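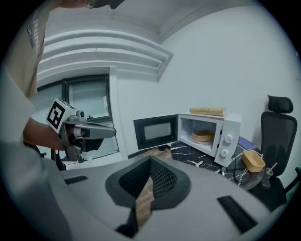
By the microwave.

The Correction

The offset at standpipe 13 was two centimeters. It had been two centimeters for as long as the Stenton office had kept its records on a computer, and before that, as far as I could tell, in the paper books too.

I was sent up in October. Vurnavix had bought the operating contract for Marulanda Dam and wanted the instrument history cleaned before it put in new loggers. Cleaning meant that every hand reading in the archive was compared with every automatic reading taken at the same hour, and any difference larger than one centimeter was explained or struck out. There were 848 differences. I had a desk in the control building, a space heater, and the use of a microwave.

A standpipe is a simple instrument. It is a tube set down into an earth dam so that water in the fill can rise inside it. The reader lowers a flat tape with a probe on the end. When the probe touches water a buzzer sounds, and the reader pinches the tape at the rim of the pipe and writes down the number. Most of the ways this can go wrong are dull. The battery is low. The rim is bent. The reader transposes two digits, or reads from the outer casing instead of the inner tube.

By the second week I had disposed of most of the list. Transposed digits made up the greater part. One entire month had been entered in feet. What remained were 91 readings, all at standpipe 13, all by the same operator, and all deeper than the automatic reading by two centimeters.

The operator had worked at the dam for most of his life and had been dead three years. His initials were in every book. His readings at the other standpipes agreed with the instruments to within half a centimeter, which is better than the tape itself is rated for. I ruled out the tape for that reason. I ruled out the automatic sensor at 13 after hanging a reference probe beside it for four days. I ruled out the rim by surveying it twice, once from the benchmark on the left abutment and once from the right.

The hand readings by other operators showed no offset. There were not many of these. They fell on his vacations and on one long gap in the spring of a year when, according to the duty sheet, he was on leave for family reasons. The offset began the week he came back.

I wrote this up as operator bias, cause unknown, and recommended that the 91 values be raised by two centimeters. Vurnavix accepted the wording. The file was marked closed, subject to a field check, and the field check was put on me.

The path to 13 goes down the downstream face on concrete steps and then along a berm. It is the lowest of the standpipes and the last on the round. The pipe has a steel lid with a padlock. I had opened it perhaps ten times by then. I lowered the tape, got the buzzer, pinched, and read the number. It agreed with the sensor. I did it again standing on the other side of the pipe, and again with gloves, and again without looking until the pinch was made. The numbers agreed every time.

The last test on the form was to repeat the reading in the posture of the original operator, where known. It was not known, but there was a worn place in the grass on the uphill side, and beside it a flat stone someone had set level in the berm. The stone was the right height to sit on. I sat on it. From there the rim of the pipe was at chest level and the inner tube could not be seen at all. A person sitting there would pinch the tape against the near edge of the lid hinge, and the hinge stood two centimeters above the rim.

I measured it with a steel rule. I wrote down the measurement and the time.

At every other pipe he had stood up. I checked the round for stones, and there were none. From the one at 13 the view is across the tailwater to the old town road and the cemetery on the rise past it. It is a small cemetery and well kept. At that distance the individual markers can be made out but not read.

I stayed for the length of one reading, which is under a minute, and then a while longer to let the level in the tube settle, although it had not been disturbed.

The revised report ran to one page. Under cause I deleted "unknown" and wrote that the reference point had been taken at the hinge, owing to a seated position. A reviewer at the Stenton office asked why an operator would sit at one standpipe out of the whole round. I replied that it was the last one and that there were a great many steps. The reviewer asked whether the stone should be removed to prevent a recurrence. I replied that hand readings would end when the new Plarkamus loggers went in, and that the stone was not an instrument and lay outside the scope.

The loggers were fitted and the correction was applied. I ran the comparison one last time on Sun 27 December, with the building to myself, and the list of differences came back blank. The plot for standpipe 13 was now a single smooth line through all the years, rising with the reservoir in spring and falling in late summer, with a lag of almost 13 days.

I saved the corrected series. The procedure allows the uncorrected values to be discarded after sign-off, and it allows them to be kept if there is a technical reason. There is a box for the reason. I typed that the original readings were internally consistent and of high quality when referred to the hinge, and I kept them.

Then I unplugged the heater, signed the key book, and carried the tape down the steps to put it back in the box at the bottom. The lid of 13 was locked. There was frost on the berm and a clear patch on the stone where the sun had reached it. I took a reading, sitting down, and entered it in the paper book with my initials and the letter H.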